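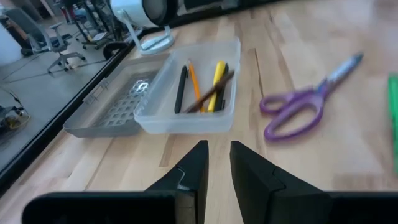 Butareck two-arm bench: frequently asked questions

4 min read

Search help topics Search Clear

What is the Butareck bench?

Butareck is a tabletop work station from Flarnero. It has two black robot arms, each with its own gripper, and a black aluminum frame that goes around a wooden tabletop. It's sold as a complete station to companies and schools that want to set up small handling jobs, such as putting loose items into a container.

What comes in the package?

The frame, the tabletop, both arms, the grippers, the cameras and a license for Prata, our control software. You supply the computer and the screen. The minimum computer is listed on the order form, and most office desktops with a separate graphics card meet it.

Containers and practice items aren't included. Use what you plan to handle. For practice at our Cevthorpe demo room we keep ordinary desk supplies on the table: pens, a pencil, scissors with purple handles and a clear plastic box with a gray lid.

Can the grippers reach inside a box?

Yes, if the box is open at the top and shallow. The fingers are narrow and can go down behind the front wall of a bin like the frosted one we use. Deep bins are a problem – the wrist meets the rim before the fingers get to the bottom.

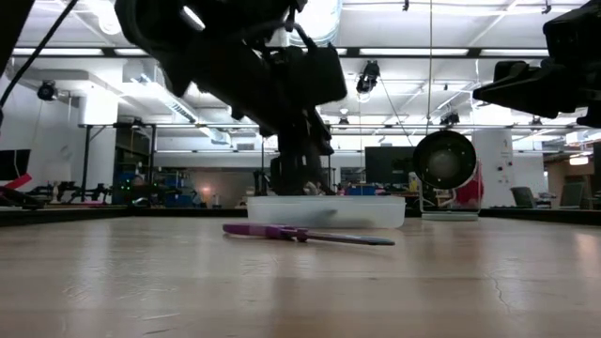 If your bin is deeper than the fingers are long, ask us about the long finger set before you order. It fits both grippers and goes on with the same screws.

Does the tabletop have to be empty around the container?

No. Loose items can lie in front of the container while an arm works behind them. Keep anything fragile out of the path between the arm's rest position and the job, and do a slow run first whenever you change the layout. Prata has a slow-run button on the main screen.

Do I need special lighting?

Ordinary ceiling lights are fine. A shiny tabletop will reflect them, and you may see pale streaks across the wood in the camera view. A bright ceiling can also make the arms look very dark. Neither one stops the station from working, but thin gray items are harder to pick out against glare. Turn the table a little or switch off the nearest row of lights.

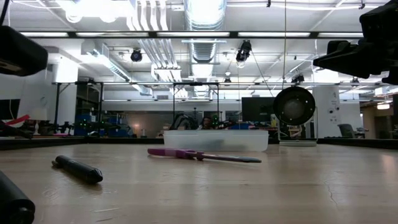

Sunlight is more trouble than ceiling light, as it moves during the day. Put a blind on any window that faces the table and leave it down while you work.

How much floor space does it take?

Allow 66 inches of clear wall length for the frame, plus room to walk around it. The floor should be level. Concrete is best; thick carpet lets the frame rock.

Can both arms work at the same time?

Yes. They are mounted on opposite sides of the frame and both reach the middle of the table. One can hover over the wood with its gripper open while the other is down among the pens. Prata slows both arms when they come close together.

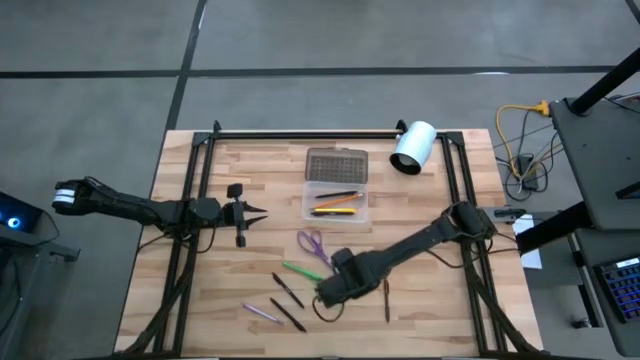 Cables should leave the table at the corners and stay off the walkways. Check this every time you move the station.

How long does delivery take?

About 6 weeks from a signed order. Setup at your site is a separate charge.

Can I try it first?

Demo visits are held at Cevthorpe on Tuesday afternoons. Bring your own items if they fit in a shoebox. Book through the contact form.

What does the warranty cover?

Arms, grippers and frame for 2 years. Finger pads wear out with use and aren't covered.

We use cookies to remember your region and language. Accept Manage settings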